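How to tame the cables in a small office (one afternoon, no drill)
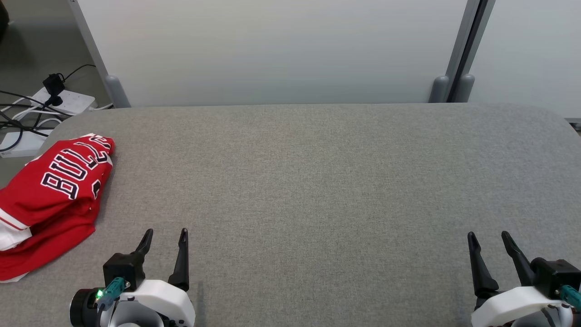 White power strip on the floor, black and white cables next to it.

Did this for our place on Haugland Street in November and people keep asking, so writing it down quick. We rent, so no screws in the walls. Took me 5 hours, you'll be faster.

What you need

Velcro ties, the kind on a roll. Cut your own.
Masking tape and a marker.
One cable tray that clamps to the desk. I got the Brernetti, any clamp-on will do.
Flat floor cover for wherever people walk.
A flashlight. Phone is fine but you'll want both hands.
Trash bag.

Skip the plastic zip ties. You will want to change something in a week and then you're sawing at a bundle with scissors right next to a power cord. Ask me how I know.

Step 1 – Shut down and label

Save everything, turn everything off. Then label BEFORE you unplug. Fold of tape near the plug, another near the device end. Write what it is: monitor left, printer, lamp. Not "black one." Trygve Aasen wrote "black one" on three of his and we had to trace them all over again.

Take a picture of the back of the router too. Which cable goes in which port matters more than you'd think, ours has a separate port for the phone line and I put it back wrong. Phones dead till lunch.

Step 2 – Pull it all out

All of it. Unplug strips at the wall first. Lay the cables out flat and wipe them down, they will be gross. Look for cracks, bare spots, bent pins, brown marks on a plug. Any of that, it goes in the bag.

Cables that don't belong to anything go in a box with the month on it. If the box is still shut in spring, take it to electronics recycling. Ours at Hirnitz takes cords free, yours might not, call first.

Step 3 – Sort power from data

Two piles. Power cords on one side, network and USB and so on the other. Run them seperately along the desk if there's room. Easier to trace later, and long parallel runs can mess with cheap network cable.

Step 4 – Put the strips where they'll live

Strip goes straight into a wall outlet. Never one strip into another, never a strip into an extension cord. Check the rating printed on the back and add up what you're plugging in. The wattage is on each device label somewhere. Heaters, kettles and the big laser printer get their own wall outlet, always.

Don't bury a strip under a rug or papers. It needs air. And keep the switch where you can reach it without crawling.

Step 5 – Mount the tray

Clamp it toward the back of the desk. Mine is 44 inches and it's plenty for 2 people. Tighten by hand, then go a quarter turn more. If your desk goes up and down, raise it all the way first and leave slack for the full height. I forgot, pulled a monitor cord right out.

Step 6 – Bundle

Start at the device and work back to the outlet. Tie every foot or so, snug but loose enough to slide a finger under. Extra length gets folded into a flat loop and sits in the tray. Don't wind it tight, cables hate that.

Leave laptop chargers out of the bundle. They move around too much.

Step 7 – Floor crossings

Best is no crossing. Move the desk if you can. If you can't, use the flat cover and press it down the whole way. No duct tape – leaves goo on the carpet and the landlord will notice.

Plug back in one thing at a time, test it, next one. Printer last. Our Prindico always needs a restart after its been unplugged, so give it a few minutes before you start swearing at it.

Re-do the labels whenever you swap a device. Tape and marker live in my top drawer now.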